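Tomix 5-Quart Colander, Reviewed After Four Months

I bought the Tomix plastic colander in September to replace a metal one that had lost a foot. It was sold through the Mancuso kitchen store in Winville, on the shelf with the mixing bowls. I have used it most days since then, mainly for pasta, salad greens and canned beans. This review is dated January 10, 2019.

What you get is one piece of molded plastic with a short handle. There is nothing to assemble and the only paperwork was a cardboard sleeve with care instructions. The sleeve says top rack of the dishwasher only. I have put it on the bottom rack twice by mistake and it did not warp, but I would not make a habit of it.

Pasta is the main job. A full pound of rigatoni fits with room to toss it. Two pounds is too much, and the top layer slides over the rim when you shake it. Water goes through quickly for the first few seconds and then slows down as the starch builds up on the holes. If you are pouring out a big pot, stop halfway and let it catch up. Angel hair pokes through the bottom a little. Rice is out of the question, and quinoa too. For those I still use a mesh strainer.

The handle is short enough that steam reaches your knuckles when you pour. I hold the colander with a dish towel or just set it down in the sink first. The base is steady on a flat sink bottom but it tips if one side sits over the drain.

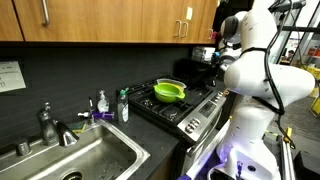 Storage is the part I would think about before buying. The handle is short, but it still adds enough width that the colander does not fit in my upper cabinets with the doors shut. The low cabinet is full of pots. For the most part it ends up out in the open, and the usual place is the back burners of the gas stove, together with a clear plastic container. The cast-iron grates hold it up fine when the stove is off. It has to be moved before any burner is lit, so I would not recommend this to anyone who cooks in a hurry. The lime green is also brighter than I expected from the store display, and against dark gray tile it is the first thing you see. They also make it in white, which would be my choice if I bought another.

Cleaning is easy if you do it right away. A dish brush works better than a sponge, which only wipes over the holes and leaves starch inside them. Dried spinach is the worst. Soak it for 5 minutes in hot water with dish soap and then brush from the outside in. Tomato sauce left a faint orange tint near the bottom that has not come out.

I also tried the Nerkport folding colander, which a neighbor lent me for a week. It stores flat and would solve the cabinet problem. The folds trap food, though, and it sagged when I poured in a full pot. I gave it back and kept using the Tomix.

Good: light, drains well enough, holds a pound of pasta, easy to brush clean.
Not so good: short handle, stains, awkward to store, holes too big for small grains.

I would give it four stars out of five. The metal one with the missing foot is in the garage now and gets used for washing potatoes.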